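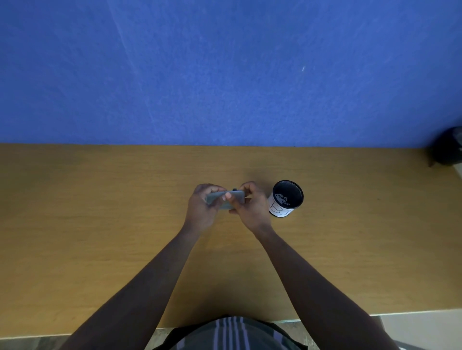 Small-item handling at the bench, Osurwood workroom.

Bench Assistant (Small Parts), part time
Osurwood
Reference: 704
Posts available: 2

Osurwood sorts, checks and repacks small household and hobby parts for mail-order sellers. We are recruiting two bench assistants for the Tranadus contract, starting in November. The posts are fixed term and may be extended if the contract is renewed.

Duties

Work is done by hand at a bench. Items arrive mixed in bulk cartons. The assistant takes each item, checks both faces and all edges for chips, cracks and missing pieces, and places it in the correct tray. Full trays are weighed, labelled and passed to the packing shelf. A normal shift covers 700 items. New starters are set a lower figure for the first fortnight.

Parts are sorted under two schemes. Bolger is used for flat items and anything with a clip or lug. Cello is used for everything else. Both are printed on a single card and must be learned by the end of the second week. Items that fit neither scheme go in the query tray with a written note.

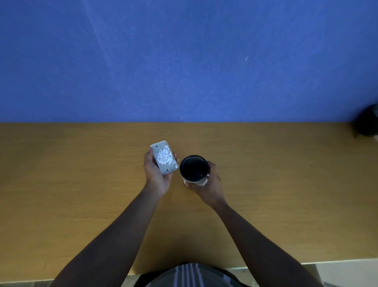

Tray handling is the part of the job that most applicants underestimate. A tray that is tipped or set down hard has to be sorted again from the start, and the time is not added back to the shift. Much of the work is done with a small white tray in one hand and a second object in the other, both held over the wooden benchtop, so you should be comfortable using your hands independently. Trays are never stacked while open. The benchtop is wiped down at the start and end of each shift and after any spill.

Requirements

Good close vision, with glasses or lenses if needed.
Steady hands and the ability to grip small flat items for long periods.
Ability to read and write short notes in English.
Ability to lift a carton of up to 8 kg from floor to bench.

Previous bench or packing work is useful but not required. Training is given on site.

Hours and conditions

Shifts run from 8.30 am to 1 pm, with one paid break of 20 minutes. Benches may be used seated or standing. Rings, watches and bracelets are to be removed before starting, and sleeves kept clear of the wrist. Lockers are provided.

Selection

Applicants who meet the requirements will be asked to a bench test. The test consists of sorting 70 mixed items using the Bolger card. Accuracy is scored first and time second. Results are given the same day.

To apply, send a short letter and an outline of past work to the Osurwood office, quoting reference 704. State any shifts you cannot work.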